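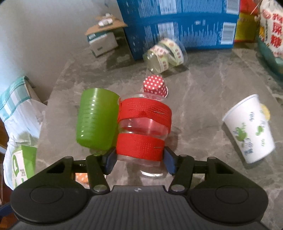
Two plastic cups with red bands, on the table.

Thread: Kováčik leaves as title sponsor, what now for Prusten?

tinyau_w
Posted August 4, 2023
So it is confirmed, Kováčik will not continue with Prusten Racing after this season. The team letter to club members says the new partner is Clornine, but only for the rear wing and the driver suits. The big space on the side of the car is still free. I am a member since many years and I am a little worried. Does anybody know more?

gpringle89
Rear wing and suits is not a title deal. They lost the main money and replaced a part of it. I expected this in July when the trucks came to Grarovano without the Kováčik name.

Feng-yi Chiang
I don't agree with Gavin. The trucks were rented for that weekend, my cousin worked there in the parking area. You can not read a contract from a truck.

gpringle89
Fine, but I was right about the contract.

shireen_m
What bothers me is the member ticket. It was 37 for the paddock walk and the letter says the price is "under review". Kováčik paid for a part of this, I think. If the price goes up, I will stay in the grass area as before.

tinyau_w
Shireen, I read the same sentence. I wrote to the office and have no answer yet. My member number is 2241, so maybe they answer the old numbers last :)

Chak-lun T.
One sponsor for everything is comfortable until it goes away. I would prefer several smaller partners. The car will look less nice, I admit.

gpringle89
Several small partners means several small people who want to decide the color of the car. We had this before Kováčik and it was a mess.

Feng-yi Chiang
It was also the time when we had two podiums, Gavin.

shireen_m
Does the junior team keep its budget? The letter says nothing about it.

Chak-lun T.
I asked at the merchandise tent. They only know that the old caps are going on sale.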